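Staff Accountant, Forensic and Litigation Support
Lornilness, Ulley office (some work from home)

We are a small accounting practice that has, over the years, drifted happily into the business of helping lawyers make sense of money. Business owners divorce, partners fall out, a warehouse floods and the insurer and the owner can't agree on what the lost season was worth, and at some point somebody has to sit down with the bank statements and work it out. We do a lot of that sitting down, and we would love another pair of hands.

You would join a team of nine, working mostly with our two senior people on lost profits claims and shareholder disputes. You won't be testifying, at least not for a good long while, so please don't let the word "litigation" scare you off! What you will be doing is reading (a great deal of reading), building schedules in Excel, tracing payments from one account to another, and helping draft the exhibits that go behind our reports. One recent matter came with 2,353 pages of invoices, many of them scanned sideways, and the person who got through them did so with a lot of patience and a very large pot of coffee.

What we hope you bring:
A bachelor's degree in accounting or finance
Two years or more in audit, tax, bookkeeping or something close to it
Clear, plain writing
Comfort with asking a question twice if the first answer didn't make sense

A CPA license or progress toward one is welcome but not required. If you would like to work toward a fraud or valuation credential after you settle in, we pay the exam fees and give you study time during the working day.

Everyone gets 15 days of paid vacation to start, plus the usual holidays, along with health coverage and a retirement match. Hours are regular for most of the year, though they do stretch in the weeks before a trial, and we try to give that time back afterward.

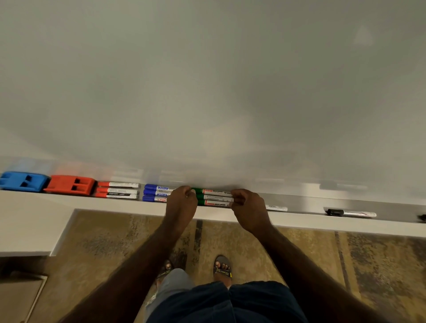 Vincze

New hires spend their first month on training files from closed matters, with the names taken out, so you can make your mistakes in good company before anything goes to a client. We use a document review program called Sosadness, and you don't need to have seen it before.

To apply, send a resume and a short letter to the hiring desk at our Ulley office, Suite 192. In the letter, tell us about a set of numbers that puzzled you and what you did about it. It can come from a job, a class or your own kitchen table. We read letters as they arrive and hope to have someone starting in July. First conversations are by phone and last half an hour or so, and we write back to everyone who applies.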